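Inside the Student Robot Project at Tullham

26 April 2018

By Estela Orellana

The invitation promised "a working class in robot learning, open to anyone curious." I was curious, but I have been to enough school open days to bring a second question with me: what are the students learning, apart from how to put on a good open day?

Tullham is an hour out by bus, and the robotics class meets in a long office above a tile showroom. There was a sign-in sheet, a tray of cookies and a printed flyer telling me that the students had recorded 2931 demonstrations so far. The flyer did not say of what. I asked the young man at the door, who said "all kinds," and then told me to ask Kamil.

Kamil Gajdoš runs the class. He teaches it in two blocks, the second of which ends in August, and the fee is $369 for both. He was friendly and quick, and he had clearly given the same speech several times that morning. In short: the students hold grippers in their own hands, do ordinary jobs with them, and record what happens. The recordings are used to train a program called Drustberg, which is supposed to do the same jobs later with a robot arm.

"So where's the arm?" I asked.

"The arm is in Trunoveo," he said. It is shared with a partner class there, and the Tullham group gets it for one week each block. I wrote that down and underlined it. The flyer has a robot arm on the cover.

What the students do

The class works among the desks of the office, with everybody's things left where they are. Gajdoš says this is on purpose. A robot that can only cope with a bare table is no good to anyone, and I'll grant him that. A desk with a keyboard, a mug, flowers and a clock on it is a much fairer test than the colored blocks I was shown at Rowbotham last year. 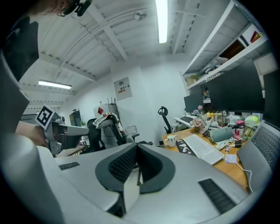 Picking up a cup, at length

The job I watched longest was the cup. One student wears a harness, holds a gripper in each hand, and moves a cup from one place to another. Then it gets done again. Each go is called an episode, and a session is 60 episodes, after which somebody else has a turn.

It is slow. I have seen small children set a table faster. The student I spoke to during a break, a second-year who had come over from an accounting course, said the slowness was the hardest part to learn, as quick movements make poor recordings. She also said her shoulders hurt. I asked what she had learned about programming. She thought about it and said that part came in the second block.

That is my first real complaint. For the opening block, as far as I could work out, the students are mostly a source of recordings. They pay a fee, and what comes out is a pile of data that belongs to the project. Gajdoš didn't like the way I put this. He said you can't judge data if you have never made any, and that every student has to review a batch of someone else's episodes and throw out the bad ones.
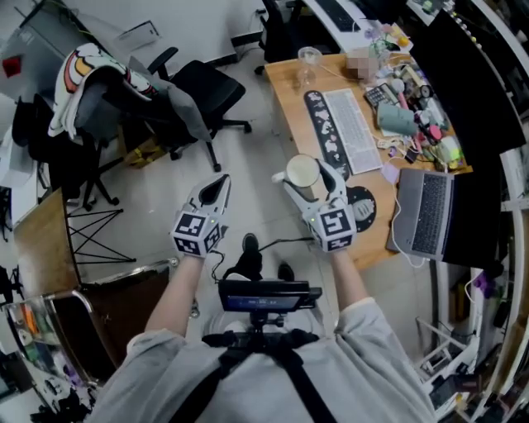

I asked to see a review, and to his credit he set one up on the spot. Two students went through a set of recordings and argued over them. One was rejected because the cup had been set down at a tilt. Another was kept, after some back and forth, even though the person had hesitated halfway. The argument was good, better than anything in the flyer. They had to say what counted as a clean grasp, and they found out that they didn't agree. If I were selling this class I would put that on the cover.

The marker cubes on the grippers also got a decent explanation. The printed black-and-white patterns let the software work out where each gripper is and which way it is turned. A boy of maybe fifteen, somebody's brother, asked what happens when a hand covers the pattern. The answer was that the position gets worse or is lost for a moment, and the episode may have to go. I appreciated hearing a plain answer to a plain question.

What I couldn't find out

I wanted one number from this visit, and it was how often the trained program gets the job right. I asked three times. The first answer was that it depends on the job. The second was that the last round of tests was done with an older version. The third was that 5 jobs had been tried on the arm in Trunoveo and that the results were "encouraging." I asked whether the students had seen the results. Some had, he said.

Maybe the results are fine. A class is allowed to have a project that doesn't work yet, and I would have thought better of this one if somebody had simply told me it drops the cup half the time. What bothers me is a flyer that counts the recordings and leaves out the tests.

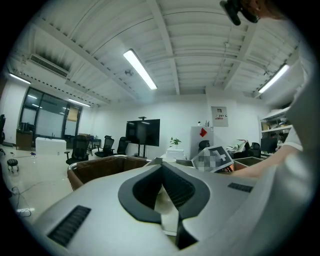
There was a talk after lunch, which I'll pass over quickly. It had a lot of slides about the future of work in warehouses and kitchens, and it ran long. The questions were more useful. A father wanted to know what his daughter could put on a job application afterward. Gajdoš said she would know how to collect, label and check data for a robot, and that she would have trained at least one small model herself by the end. He did not promise her a job. I noticed that and was glad of it.

Should you go?

If you are thinking about signing up, visit on a regular class day and skip the talk. Ask to sit in on a review. Ask which week your block gets the arm, and whether you will be in Trunoveo for it or watching over a video link, a point on which I got two different answers. The travel is not included in the fee.

I have asked for the test results in writing. Gajdoš said he would send them once the current block is finished, and I'll add them to this page when they come. The bus back leaves from the far side of the showroom parking lot, and the stop has no shelter.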